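The snack situation

We had a snack drawer until September. It was the deep one under the toaster, and it worked the way a river delta works: everything came down from upstream, settled, and made new land. Last Sunday it stopped opening. It would give me an inch, enough to see foil, and then something inside would brace itself against the counter.

Isauro Tovar, who pays half the rent and eats most of the crackers, got it open with a spatula. The thing doing the bracing was a box of Lurero wafers, standing on end, containing one wafer. He ate it. I would like that noted, as we had agreed to check dates first.

So we took the whole lot out and sat on the floor with it like kids after Halloween, only older and with worse knees. I had a theory that we'd find a lot of sensible food. Nuts, for example. I remember buying nuts. We found the bag, folded over very carefully and clipped with a good clip, and inside it was salt.

The rules we settled on were simple. Open and stale goes in the trash. Open and edible goes in a jar. Sealed goes in a basket, and the basket lives on the pantry shelf at eye level, where we can both see what we already own before one of us goes out and buys it again. Isauro wanted a fourth category for things he was emotionally attached to. I gave him the jar with the bad lid.

There was some argument over the basket. I had a nice wicker one from Grodmont that cost more than anything that would ever be put in it, and it sheds. Crumbs get into the weave and stay there for good. Plastic won, on the grounds that you can hose it down, and the wicker one has gone back to holding scarves, which don't complain.

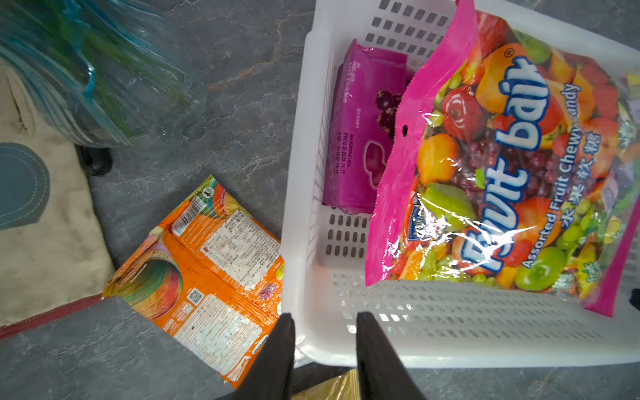

Sorting candy takes longer than sorting anything else in a kitchen, mostly on account of the reading. A chip bag you can judge at a glance. The white basket with the slots got the Fruit-bair, which calls itself Assorted Fruit Chewy Candy and has gone to the trouble of illustrating a star fruit, so I feel I should respect it. The purple packet with the berries went in too. The orange bag was still on the floor while we debated, face down, like it knew. Binta Uzor is coming over on Friday and has been told she may take home whatever she likes from the basket, provided she leaves with more than she brought. She always brings crackers.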